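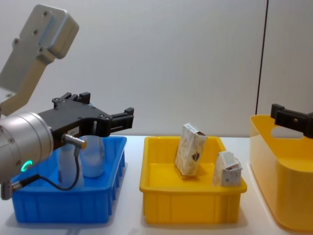
What the sorting bench taught us in February

Hello again from the Irola lab! I promised in the last newsletter that I'd write up our tray-sorting work once we had numbers worth sharing, and now we do, so grab a cuppa.

The question Elspeth Pringle and I started with was pretty plain. If you teach a two-armed setup by demonstration, is it better to have heaps of examples of the same tidy layout, or fewer examples where everything gets shuffled about? Our budget was 1,000 demonstrations either way, and Elspeth (who did most of the driving, bless her) was keen to make every one of them count.

Two batches, one bench

We trained two policies. The first learned from 900 demos with the trays set out the same way each time, plus 100 where we mixed up what went in them – bottles, little cartons, soft packets, whatever was in the cupboard. The second had the split the other way around. Same arms, same grippers, same blue and yellow trays and the same deep yellow tub at the right-hand end.

I had my money on the tidy batch, and I lost a coffee over it. The shuffled policy was clearly better on items it hadn't met before, and it coped far better when a box was leaning at a funny angle. Soft packaging is still our headache. A bottle keeps its shape when the fingers close on it, but a bag has its own ideas, and I reckon our grasp labels are too coarse for it.
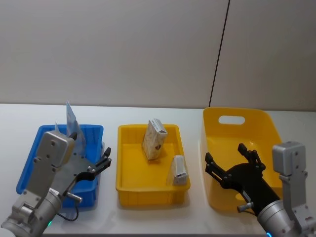

What's next

Tõnu Kļaviņa is rewriting the grasp labelling so we can mark a pinch along the top edge of a bag separately from a grab around the middle. After that we'll rerun the lot with both arms working at once, as so far we've mostly scored them one at a time. The arms do get in each other's way over the middle tray, and I'd love to know how much of that is timing and how much is just our layout.

We're also sending the shuffled set over to the Geddes group so they can try it on their own bench, with trays in different colours. If you'd like a copy too, drop me a line and I'll add you to the list!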